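Hustura Opens Computer Refurbishment Service at Zakden Center

23 September 2025

Hustura has opened a desktop computer refurbishment service on the ground floor of the Zakden Center. The service accepts used desktop computers from households, schools and small businesses, restores those that can be repaired, and makes them available at low cost to residents and local organizations.

The service received 301 desktop computers during its trial period. Of these, 291 were opened, cleaned and tested. The remaining computers had damage to the case or main board that ruled out repair, and their usable parts were kept as spares.

Each computer follows the same course through the workshop. It is logged at the counter and given a paper tag. The storage drive is then removed and erased in a separate room, and the owner receives a written notice when the erasure has been completed. Drives that cannot be erased are destroyed and replaced.

The case is next opened for cleaning. Dust is cleared from the vents, the power supply and the fins of the heatsinks, and any expansion cards are checked for a firm fit in their slots. Memory is tested overnight. Computers that pass are fitted with a replacement drive and a new clock battery before the cover goes back on.

Many of the computers received to date are office towers of the kind designed to be serviced with few tools. Colored plastic clips and latches in such models show which parts may be released by hand, and this shortens the time needed to exchange a card.

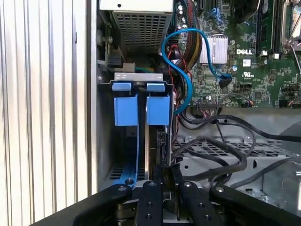

Can residents bring in a computer that no longer starts?
Computers that do not start are accepted on the same terms as working ones, provided that the case is complete and the main board has not been removed.

Parts for the service are supplied by Bogdan, which has agreed to provide power supplies, memory and cables for the first year of operation. Bistik will collect material that cannot be reused, including damaged boards and scrap metal, and will issue a record of each collection to Hustura. Copies of these records may be read at the Zakden Center counter during opening hours.

Hustura intends to return 500 computers to use in the first full year. Schools and registered community groups will have first choice of the refurbished stock. Computers not claimed by these groups will be offered to residents, with a limit of one per household. All computers leave the workshop with a power cord and a printed sheet listing the parts that were tested or replaced. A keyboard and mouse can be supplied on request while stocks last.

Organizations wishing to donate more than 15 computers at one time are asked to contact the workshop in advance so that storage space can be arranged. Smaller donations may be brought to the counter without an appointment. Donors should copy any files they wish to keep before handing in a computer, as files cannot be recovered once a drive has entered the erasure room. Passwords are not required and should not be written on the case or on the tag.

The service does not at present accept laptops, printers or televisions. Monitors are accepted only when they are brought in together with a desktop computer and have an undamaged screen. Loose parts, such as memory modules, drives and expansion cards, may be handed in at the same counter and should be wrapped separately.

The workshop will also hold an introductory session on basic desktop maintenance in October. The session will cover the safe opening of a case, the removal of dust, and the replacement of memory and drives. Participants may bring their own desktop computer and should unplug it and leave all cables at home except the power cord. Admission is free, but places must be reserved at the Zakden Center counter.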